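De: Clevville, laboratorio de manipulación
Para: lista manipulacion-es
Fecha: 10 de abril de 2022
Asunto: Re: Mano Rovuver de cuatro dedos para picking de hortaliza, ¿merece la pena el kit?

Respondo al mensaje de marzo, que se quedó sin contestar en el hilo. Cito solo lo que interesa.

> Estamos valorando el kit de Rovuver que distribuye Clencombe (mano, funda textil,
> cámara de muñeca y el paquete de captura Ackah). La aplicación es reposición y
> preparación de cestas en frutería. Tres dudas:
>
> 1. Si la funda negra estorba a la cámara de muñeca o a los dedos al trabajar
> dentro de un cajón con paredes.
> 2. Si Ackah admite una segunda cámara a la altura de la cabeza sin licencia
> aparte.
> 3. Qué tal se comporta con piezas alargadas muy juntas. En el vídeo comercial
> solo se ven naranjas y manzanas, separadas entre sí, y eso lo hace cualquiera.
>
> El presupuesto que nos han pasado incluye puesta en marcha en remoto. No sabemos
> si es suficiente o conviene pedir visita.

Tenemos el kit en préstamo de evaluación. Lo estamos probando sobre un mueble de frutería con hortaliza artificial. Advierto desde ya que con producto artificial no se puede decir nada sobre daño por presión ni sobre rozamiento en piel húmeda. Lo que sigue vale para geometría, visión y alcance.

Punto 1. La funda. La respuesta corta es que depende de cómo se tense. De fábrica viene con holgura y el tejido hace pliegues sobre el dorso. En la cámara de muñeca eso se traduce en una mancha oscura que ocupa buena parte de la zona derecha de la imagen, y uno de los cuatro dedos queda medio oculto tras la tela. Los otros tres se ven bien, con el segmento metálico y la punta oscura, así que la referencia visual del cierre se conserva, pero quien quiera estimar la pose de los cuatro dedos por imagen tendrá que recoger el tejido o fiarse de los encoders.

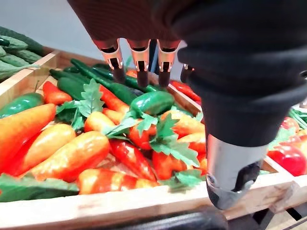 Fig. 1. Vista de la cámara de muñeca sobre el cajón de pimientos y guindillas, con la funda sin retensar.

El cajón de la figura es el caso difícil de nuestro banco. Hay pimientos anaranjados, guindillas rojas, piezas verdes largas y hojas metidas entre medias, todo apretado contra el frente de madera. Las hojas son lo que más molesta a la segmentación: parten en dos el contorno de una misma pieza y el modelo que viene con Ackah tiende a devolver dos candidatos de agarre donde solo hay un pimiento. Lo hemos corregido a medias subiendo el umbral de fusión de máscaras. El valor por defecto está pensado para fruta redonda.

En cuanto a las paredes del cajón, el cuerpo de la muñeca es más voluminoso de lo que sugiere el plano del catálogo. Con aproximación vertical no hay problema en la parte central. Cerca de los laterales hay que inclinar la mano, y el planificador de Rovuver no modela la funda como volumen de colisión. Hay que añadirla a mano en el fichero de descripción. Se lo hemos comunicado a Clencombe y contestan que está previsto para la próxima revisión, sin fecha.

Punto 2. La segunda cámara. Ackah admite una cámara de cabeza con la misma licencia. La tercera ya se paga. La sincronización es por marca de tiempo de software, no por disparo físico. Medimos un desfase máximo de 17 ms entre ambos flujos en sesiones de 100 agarres, y para nuestro ritmo de trabajo es aceptable. Si alguien pretende hacer servovisual rápido, que pida el módulo de disparo.

La cámara de cabeza la usamos para decidir a qué compartimento se va y la de muñeca para el agarre. Con esa división, la resolución de la primera importa menos que el encuadre: conviene que entre la mayor parte posible del mueble y también la zona de suelo donde se apoya la cesta.

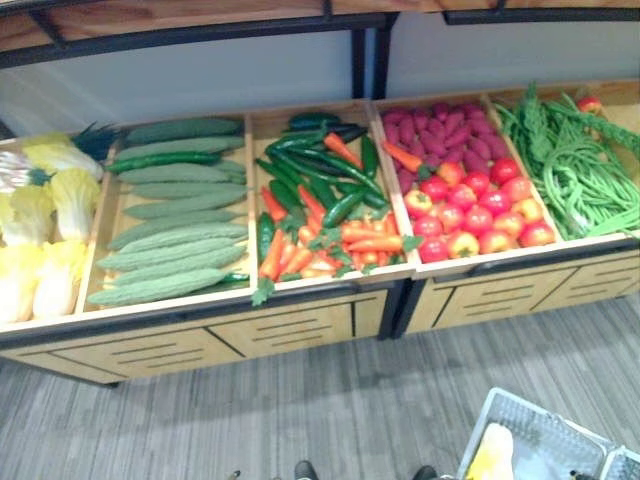 Fig. 2. Vista desde la altura de la cabeza: mueble de cinco compartimentos y cesta gris en el suelo, abajo a la derecha.

Los compartimentos de los dos extremos salen cortados por los bordes. Para la selección de compartimento no ha tenido efecto, pero la calibración automática de Ackah pide ver las esquinas completas del mueble y con este encuadre la rechaza. Se puede hacer la calibración desde más atrás y volver a la posición de trabajo solo si la base tiene buena odometría. En otro caso hay que introducir las esquinas a mano.

Punto 3. Piezas alargadas. Por orden de dificultad creciente, según lo visto hasta ahora:

Melón amargo. Apilado en paralelo y con piel rugosa, es el más sencillo. El pepino más liso que hay entre ellos se clasifica como melón amargo con cierta frecuencia.

Zanahoria. Correcto si el agarre se hace por el cuerpo. Si el candidato cae sobre las hojas, se descarta por software.

Guindilla verde larga. Mezclada con zanahoria y cruzada en varios ángulos, el contorno se resuelve mal por falta de contraste entre piezas del mismo color.

Judía verde. No lo recomiendo. La maraña no se separa en instancias y el agarre unitario carece de sentido con esta mano. Habría que plantearlo por peso.

Como se ve, el vídeo comercial no es representativo de una frutería. La mano en sí es sólida y los cuatro dedos tienen recorrido de sobra. La parte floja es el software de percepción de serie.

Sobre la puesta en marcha: la remota cubre 4 horas y a nosotros se nos fueron casi enteras en la red y los permisos. Yo pediría visita. El suplemento que nos ofertaron fue de 320 euros, desplazamiento aparte.

Puedo pasar el fichero de descripción con el volumen de la funda y los parámetros de fusión a quien los pida por privado. El préstamo sigue abierto, de modo que si alguien quiere que probemos una pieza o una disposición concreta, que lo diga en este mismo hilo.

Un saludo,
Laboratorio de manipulación, Clevville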